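**Kisska** is a bench-top chip-seating robot built in a shared workshop by Eoin Sheehan and a changing number of people who had only come in to use the bandsaw. It was named after a boat. Its stated purpose is to put square chips into square sockets, a job that takes a patient human a few seconds and has so far taken Kisska since September.

## Origins

Sheehan began the project after bending the pins of a processor he had been asked to look after. His first design, known as Stiretti, used a suction cup and a fish-tank pump, and was retired when it would pick a chip up but not let go. The second, Keane, let go very readily. Kisska inherited the base of one and the wiring of the other, an arrangement the workshop's logbook describes as "thrifty".

## Gripper and fixture
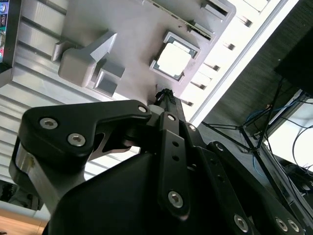 The gripper went through several versions before the builders settled on black plates and links, which do not show fingerprints. Sheehan's rule was that every joint must come apart with one hex key, kept on a string, and the silver socket screws running along the finger link and the plates beside it are the result. The tip carries a black rubbery pad, adopted after bare metal proved unkind to chips. The socket stands on a flat grey fixture plate next to a stepped bracket block, and the white chip sits in its recess with only a thin darker rim showing round it. Cable management is listed in the logbook as "ongoing", and has been for 66 pages.

## Frame and alignment

Kisska's positions are all measured from a single reference edge. The first one was the bench, until somebody sanded the bench. The software, a set of scripts called Jeson (a spelling mistake that became too much trouble to correct), stores 101 named positions, of which about 50 are ever used. The rest are believed to be somewhere near the kettle. 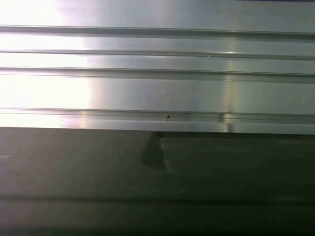 Alignment takes up most of any Saturday session. The usual method is to find a straight line, trust it, and work outwards, and there is much argument over which line deserves the trust. Supporters of the ribbed metal panel point to its long parallel grooves and the clean straight edge along its bottom lip. Opponents point to the glare, which can wash the left side nearly white and leave the grooves there as faint grey lines. A lamp with a sock over it has been proposed as a compromise.

## Performance

Sheehan set a target of 1000 seatings without a bent pin. The count goes back to zero after each failure, and also after each change to the rules, a practice introduced by those who were losing the bet.

## See also

- Stiretti (suction machine)
- Keane (gripper)
- Bandsaw rota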